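Where Do the Slippers Go? A Project About a Shoe Rack

Jhosep Muñoz, Everyday Spaces module, final report

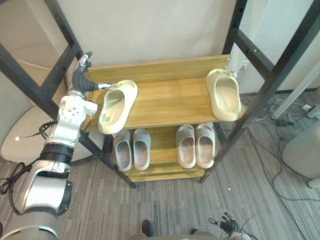
I should say straight away that I didn't set out to spend most of a term on slippers. My first proposal was about kitchen drawers, and I still think there's a good project in there for someone, but my tutor asked which bit of my own house annoyed me most and I said "the front door" before she'd finished the question. So that was that!

The house is a shared one on Jirema Road. We have a no-outdoor-shoes rule, which everyone agrees with and everyone is quite good at, and it means that all of us go through the same little ritual twice a day: stop, wobble on one leg, shoes off, slippers on. Going out it's the same thing backwards. The trouble is what happens to the slippers in between. They end up in the doorway, halfway up the stairs, under the radiator, and once (for reasons we never got to the bottom of) in the bath.

My question was a simple one. If you give slippers a proper place, and you think a bit about what that place is like, do people put them there?

What I read first

Not a huge amount, I'll admit. There's plenty written about hallways if you want to buy something for one, and much less about how people use them. The most useful thing I found was a set of old course notes on storage at home, which made a distinction I kept coming back to between storage you look after and storage you drop things into. A bookcase is the first kind. A laundry basket is the second. I'd always thought of a shoe rack as the second kind, and by the end I'd changed my mind, or at least half changed it.

I also rang my mum, who brought up four children in a flat with a hallway you could only go through sideways. Her view is that anything above knee height won't get used by anyone in a hurry. I wrote that down and underlined it.

The rack

I looked at ready-made ones to begin with. The Belleo was the one I liked best in the shop, with a very neat flip-down front, but you have to open it with one hand while holding your slippers in the other, and I was fairly sure none of us would bother. The Edby was open at the front and a lot cheaper. It was also too deep, and would have stuck out past the door frame by a hand's width.

In the end I used an open rack with wooden shelves and a black metal frame. The shelves have a light brown wood grain, and the upper one has a slight tilt and a raised lip along the back. I was very pleased about the lip. On the flat plank I'd been using as a stand-in, slippers pushed in too hard simply went off the back and down behind, and then you had to lie on the carpet to get them.

The tilt I was less sure of. It shows you the insides of the slippers nicely, so you can tell which are yours from further away, but I worried that things would creep forward over time. I'll come back to that.

The slippers

All of the slippers in the project were the same sort, chunky moulded ones in one piece, with a thick rounded shape. We had them in beige and in light grey. I got them from Mamani, the discount shop by the bus station, and I chose matching ones on purpose. If everybody had used their own I'd have been comparing a fluffy boot with a flip-flop, and I wanted the rack to be the thing that changed.

Moulded slippers turn out to be a good test for a shelf. They don't squash. You can't stuff one into a gap that's too small, the way you can with a soft slipper, so if there isn't room you find out at once. They're light as well, so a careless nudge from a school bag or a hoover will send one sideways.

Everyone got used to them much faster than I expected. One of my housemates refused to give hers back at the end and I've stopped asking.

How I did it

I kept a tally sheet on the wall by the door. Each time someone came in or went out, they ticked whether the slippers had gone on the rack as a pair, on the rack but apart, or somewhere else entirely. I know that asking people to record their own behaviour changes it. I couldn't think of a way round that which didn't involve me sitting on the stairs all day, and I did have other modules.

By the end of the project I had 200 ticks, which was the number I'd said I would stop at. I ran it in two halves. For the first half I said nothing at all about which slippers went where. For the second half I gave each colour its own shelf, beige on the upper and grey on the lower, and told everyone once, over dinner, and then kept quiet about it.

I also timed how long it took to put the whole rack straight after a messy day. My slowest go was 90 seconds and it got quicker with practice, although I suspect that says more about me than it does about the furniture.

What happened

In the first half it was a free-for-all. People used the rack, which I was pleased about, but they used the nearest bit of it. The end by the door filled up and the far end stayed bare. Pairs got split constantly. You'd have one slipper at one end of a shelf and its partner at the other with a long stretch of bare wood in between, and whoever came next would see the space and put theirs in the middle.

I got quite interested in the splitting. Asking around, I found it nearly always came from taking slippers off one at a time. You take one off, you put it down where your hand is, you turn round to get your balance, and now your hand is somewhere else. Nobody had decided to leave them apart.

The second half was better. Giving each colour a shelf did most of the work, I think, because there was a right answer and you could see it from the door. The lower shelf was the real success. It spent most of its days with the grey pairs side by side, insides facing up, looking like something out of a shop window. The upper shelf was always the messier of the two. (Mum, if you're reading this, you were right.)

Which way round they should face caused an argument that lasted most of an evening. Heels to the front is easier to pick up, as you can hook your fingers over the back edge and lift. Toes to the front looks tidier to some people, though I'm not one of them. We settled on heels to the front for the lower shelf and never properly settled the upper one.

As for the tilt, I needn't have worried so much. A slipper that was put down gently stayed where it was put. One that was dropped from standing height sometimes slid, and sometimes landed on its side, and I think it would have done the same on a flat shelf.

Things that went wrong

The tally sheet fell off the wall twice and I lost part of a morning's ticks the second time. I decided not to guess what they'd been.

I also forgot about visitors completely. Visitors don't know about colours and shelves, and several of them very politely put their outdoor shoes on the rack among the slippers. My little sign didn't help much, as it was behind the coats.

Then there was the cleaning. The rack stands on carpet, and there's a strip of board along the base, so crumbs and grit collect against it and the hoover won't reach in properly. I ended up pulling the whole thing out once a week. If I were choosing again I'd want longer legs and no board, or else a hard floor.

The floor plan

For the last section of the module we had to draw our space to scale. The longest wall in our hall measures 2340 mm from the door frame to the bottom stair, which sounds generous until you've taken off the radiator and the place where the bikes go. My drawing shows the rack in its final spot, and also in a second one that I'd have liked to try, closer to the stairs. It would have been 50 mm tighter for anyone walking past with shopping, but it would have put the rack next to a step you can sit on.

I think the step matters more than anything else I've written down. People who sat on it to change put their slippers away as a pair, both hands free and no wobbling. I only noticed this near the end, and it isn't on the tally sheet at all, so I can't show it with figures. It's the first thing I'd measure if I did the project again.

What I'd do next

I'd like to try the same rack in a house with small children, where the upper shelf might work very differently. I'd also like to test marking out the spaces on the shelf, perhaps with thin strips of tape, to see whether pairs stay together when each one has an obvious slot. My housemates have said they're willing as long as the tape comes off afterwards.

The rack is staying where it is for now. We're in the house until August, and the beige slippers are still on top.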